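Hirkimby Parish > Village Hall > Checks > July

Search this site Search

HALL WALKROUND, JULY — comments by Wolfram Pfeiffer

1. Fire exits
Side door OK. Back door sticks, needs a shove. Plane the bottom edge before the damp weather. Signs both lit.

2. Extinguishers
Tags in date. Kitchen one was behind the bin again — moved back to its bracket. Fire blanket fine.

3. Worktops and surfaces
No cracks found. Wipe down after every hire please, not just the big ones. Rusty brown veins are in the pattern, don't scrub at them. 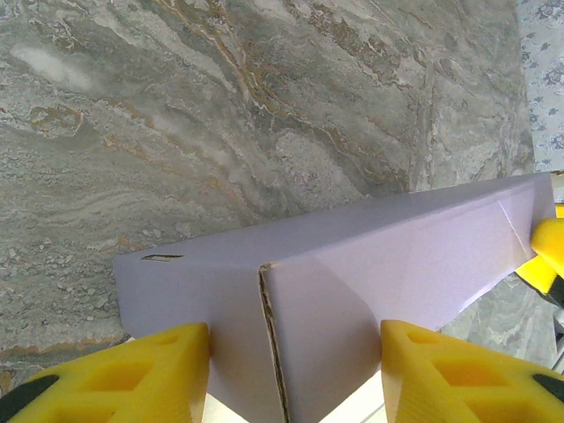 4. Electrics
Urn lead frayed near the plug. OUT OF USE, label on. Helo heater tested, pass. Cormier hand dryer cuts out after a few secconds, reported. Extension reel must be fully unwound, someone had it half wound under the stage.

5. Walls and paper
Floral paper sound where I looked, no peeling. Lavender doesn't hide marks so go easy with tape.
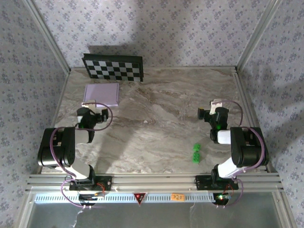
Hall Notes, issue 70, page 3

6. Main hall
Capacity notice says 199, leave it up. Chairs stacked too high by the piano, max is on the wall. Two floor tiles lifting near the hatch, taped for now. Trip risk, needs doing.

7. Store
Cardboard to be flattened and out the same day. Nothing within 300 mm of the boiler flue. Uda ladder — one foot missing, do not use. New feet orderd.

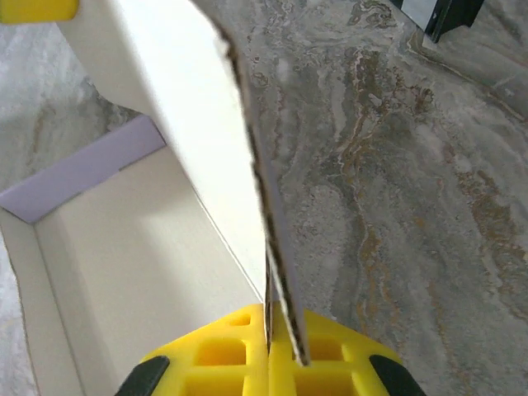 White card flap, held at the edge

8. Outside
Gutter over the porch dripping. Ramp rail solid. Car park light on at 9 pm, OK.

Recheck items 4, 6 and 7 before the jumble sale. Rest can wait.

3 comments 0 shares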